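# Galel (manipulation planner)

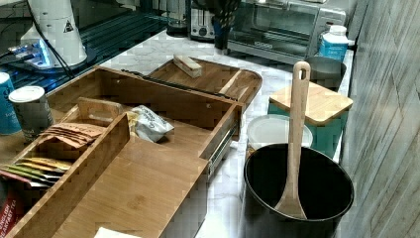

*A kitchen counter with a pulled-out divided drawer holding tea packets, of the kind used in household manipulation work.*

**Galel** is a task and motion planning package for household manipulation. It takes a labeled 3D model of a work area and a short goal statement, such as "put the tea packets in the left compartment," and returns a sequence of arm motions. The package is developed at Fandside and is most often run with the Qureshi perception module, although the two are released separately. Its supporters describe it as a general planner for kitchens. The published evidence supports a narrower claim.

## Design

Galel splits planning into two layers. The upper layer searches over symbolic actions (open, grasp, place, slide) and the lower layer checks whether each action has a collision-free path. When a check fails, the lower layer passes a reason back up, and the symbolic search avoids that branch. The project documentation calls this "explained failure." Similar feedback schemes existed in earlier planners, and the documentation does not say how Galel's differs beyond the format of the message.

Containers are handled by a part of the code named the *pocket model*. Each drawer, tray or bin is reduced to a set of box-shaped pockets with a fixed opening direction. This keeps the search fast. It also means that a drawer with a divider set at an angle is stored as straight-sided boxes that either overlap the divider or waste the space beside it. Users can enter pocket shapes by hand, which most reported setups seem to do.

## Perception input

The planner assumes that object positions are known. In practice they come from Qureshi, which fits simple solids to depth data. Boxes and cylindrical canisters suit this approach. A crumpled snack bag does not, and thin paper packets that overlap in a row are commonly merged into one object. Galel has no action for separating merged objects, so a goal that names a single packet is returned as "not found" even when the packet is in plain view.

Glass is a further weak point. Version notes from September list blender jars and oven doors among surfaces that should be masked before planning. The masking is manual.

## Reported performance

The figure most often repeated is a planning success rate over 500 trials, given by the developers as nearly 100 percent. The number refers to plans found, and a plan counts as found when the software returns one. Whether an arm then completed the motion was recorded for only 247 of the trials, and the project has not published that result in full. All of the trials used the same 13 objects, each with a hand-made shape model.

No independent group has repeated the test. A comparison page maintained by the Dullilero benchmark lists Galel as "submitted, not verified." The benchmark requires that drawers be opened to positions the software has not been told in advance, and the Galel submission used fixed ones.

Planning time is also hard to judge. The developers report the median and leave out runs that reached the time limit, so the slowest cases do not appear in the total. Users on the project's issue tracker have asked for the complete logs. The request remains open.

## Use

Galel is used mainly as a baseline in research code and as a teaching tool, where its readable failure messages are considered helpful. The log viewer, which replays each rejected action beside the path check that ruled it out, is arguably the most widely used part of the package and can be installed without the planner.

Claims of use in commercial kitchens appear on the project page but name no site.

## Limitations

- Pockets have one opening direction, so a container reached from both the top and the side must be entered twice.
- Soft objects are treated as rigid.
- Tall items leaning in a pot, such as a ladle, are modeled as part of the pot unless labeled separately.
- Replanning begins from the start when any object moves.

## See also

- Qureshi (perception module)
- Dullilero benchmark
- Task and motion planning

*Last revised 2024-03-13.*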